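Print this page | E-mail this thread to a friend

We use cookies to keep you logged in. By continuing to browse you accept our cookie policy.

Budgeting for an outdoor manipulation setup: sim first or hardware first?

wattlebird_ctrl
Posted 27/05/2020

We have to put our equipment plan in by the end of June and I'd like a sanity check. The work is two-gripper yard tasks: picking up around a patio, moving pots, that sort of thing. At the moment it's all in simulation and the lab owns one ageing workstation.

Option A is a Wanix two-arm base with grippers, bought outright, and keep limping along on the old workstation. Option B is two new workstations plus a year of Illard scene licences, and hire arms from Jandum for 17 days near the end of the project. B leaves us 41 per cent of the budget for spares and freight. A leaves us next to nothing.
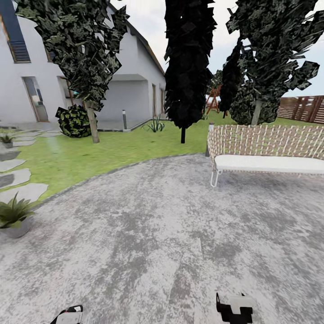

My supervisor prefers A on the grounds that you learn more from real gear. I lean towards B, but I've never hired arms before and don't know what gets added to the bill.

geartrain_geoff
B, easily. We bought arms first and they sat in a crate while we sorted out a compute queue. Also ask about gripper fingers. Ours were $65 a pair and we went through them faster than anything else on the list.

mulga_77
Disagree with Geoff. Seventeen days is nothing. You'll lose the first week to mounting, calibration and finding out which cable is missing. If the project runs longer than a year, buying works out cheaper, and you still own something at the end.

Sim grass and paving are also very forgiving. A real lawn edge will stop a small wheeled base dead, and you won't find that out from a licence.

wattlebird_ctrl
Fair point about the first week. Jandum quoted $558 for delivery and pickup, and I'd assumed set-up was included. Rereading it, it isn't.

mulga_77
It never is. Get them to itemise it — insurance too.

solderfume
Has anyone priced Geraghty? They do a hire-then-buy arrangement where part of the hire comes off the purchase price. We used them for a single arm and the paperwork was slow but the unit arrived with everything in the box. Might keep your supervisor happy.

On the computers, I'd get one new workstation and not two. Put the difference into a longer hire. Two people can share one machine if you run the long jobs overnight.

geartrain_geoff
Sharing one machine is how we ended up with the queue. Depends how many scenes you're running, I suppose.

wattlebird_ctrl
Only a few of us on it, and the garden scenes are the heaviest we've got. I'll ask Geraghty for a quote and cost out one workstation against two. If the hire can be split into two blocks I'd take that over a single long one — gives us time to fix whatever breaks in between.

solderfume
They'll split it, but you pay freight both times. Put that in the spreadsheet before you show anyone.

Print this page | E-mail this thread to a friend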